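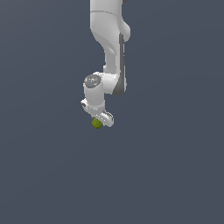 Why did the sorting arms at the Oretgate packing hall stop in July?
A fault in the software that controls the grip made the arms let go of fruit too early, and a safety check that should have stopped them did not react.

The company Dallel, which packs olives, limes and small pears for shops in the region, has confirmed that its automatic line at Oretgate was out of service for 26 hours last month. Two arms on the line dropped fruit outside the marked work area, and one of them continued to move while a technician was standing inside the safety fence. The technician was not hurt.

According to a report which Dallel gave to its employees, the trouble began shortly after 4 in the morning, during the night shift. The line had received a new version of its control program the evening before. The new version was made by the engineering firm Turkier and was meant to shorten the time an arm needs to carry one fruit from the tray to the box.

For the first hours the line worked well. Then the arm at station 2 began to open its fingers before it had reached the box. The fruit fell on the belt, and some of it fell on the floor beside the belt. The operator on duty stopped the station by hand and called a technician, as the instructions require.

The second problem was the more serious one. When the gate in the fence is opened, all the arms behind it must stop at once and stay in their position. The arm at station 2 was already standing still. The arm at the next station finished its movement, turned back toward the tray and took another fruit before it stopped. The technician saw the movement and stepped back through the gate.

"He was more than a meter away from it, and he did the correct thing," said Diane Marchand, who is responsible for safety at the Oretgate hall. "But the distance is not what protects our people. The stop must protect them, and the stop came late. I was not willing to start the line again the same morning, and I said so."

The whole line was switched off and the rest of the shift was packed by hand. Employees from the afternoon shift were asked to come earlier. Dallel says that 1,000 boxes left the hall later than planned, and that the fruit which had fallen was thrown away.

Turkier began to look for the cause on the same day. Its engineers repeated the movements of the arm in a simulation, with a model of the arm and a model of a single fruit, and changed the grip settings one after another. In this way they could produce the early opening again without using the real machine.

The explanation, as Turkier gives it, has two parts. The new program calculates the force of the fingers from the size of the fruit and from the speed of the arm. With small fruit of an uneven shape the calculation sometimes gave a value close to zero. The program understood this value as a sign that the fruit was already in the box, and it opened the fingers.

The late stop had a different origin. In the old version, the signal from the gate went directly to each arm. In the new version it was first put in a list together with other messages, and the arm read the list only when it had completed its current movement. On most occasions the delay was too short to be noticed. On that morning the list was long, as the station beside it was sending one error message after another.

"The two faults were separate, but the first one made the second one visible," said Mackenzie Girard, who leads the group at Turkier that wrote the program. "We had tested the gate signal many times. We had always tested it on a line that was working normally. We did not test it on a line that already had a problem, and this was our mistake."

Girard said that the gate signal goes directly to the arms again, as before, and that it no longer depends on the control program. For the grip, the program now keeps the fingers closed until the arm has arrived above the box, whatever the calculated force may be. If the value is too low, the arm stops and waits for an operator.

The old version of the program was put back first, and the line started again with it. The corrected version was installed later, at one station only, and was observed there for 20 shifts before the other stations received it. During this time the gate was opened on purpose once in every shift, also while other errors were being produced. Marchand said that all the arms stopped as they should.

Some employees had asked why the new version was installed on all stations in one evening. Dallel answered that this had been the usual way of working in the past, and that it will not be done again. From now on every change must be tried at one station, and the person responsible for safety must agree in writing before it goes further. The same rule applies at the smaller hall in Gosselin, where the line has arms of the same type — although the new version had not yet been installed there.

The instructions for technicians have also been changed. Before anyone goes through the gate, the power for the whole section must be switched off with a key, and the technician keeps the key until the work is finished. Until now this was required only for repairs that needed tools.

Dallel and Turkier are still discussing who will pay for the delayed boxes. Neither company wanted to name a sum. The line at Oretgate is running at its normal speed — the faster setting, for which the new program was originally made, remains switched off.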